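Bravura Tabletop Kit

The Bravura Tabletop Kit is a packaged set of training materials for robotic manipulation, sold by Ollside to colleges, technical institutes and small laboratories. It comprises props, work surface coverings, printed task cards and a licence for the accompanying scoring software. The robot arm is not included, and purchasers are expected to supply their own arm and gripper.

Development began under the working title Husach, a name that survives in the software's configuration files. The first edition contained 79 props. The current edition contains 102, the increase being largely accounted for by a food series introduced at the request of teaching laboratories.
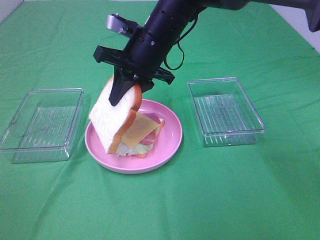 The food series is organised into task families of increasing difficulty. The sandwich family is regarded as the most demanding, as its layers are thin and tend to shift against one another. A typical layout places the toy sandwich on a pink plate over a green cloth, with an open clear plastic container on either side. Bread, cheese, ham and lettuce may be stacked closely enough that a gripper finger must work at the crust to bring a slice upright while the remaining layers stay on the plate. Task cards specify the starting order of the layers and the permitted number of attempts, which is two at the introductory level.

Scoring is carried out by the operator, who records each placement in the software. Results may be exported as a spreadsheet or submitted to the Alvarado register, a shared listing maintained for participating institutions. Submission is voluntary, and entries may be withdrawn at any time.

The kit is supplied in a hard case with a two-year warranty covering the props and cloths. Replacement pieces are sold by task family, and the colour of substituted items may vary slightly between production runs. A bilingual edition of the task cards, in English and French, was released in August.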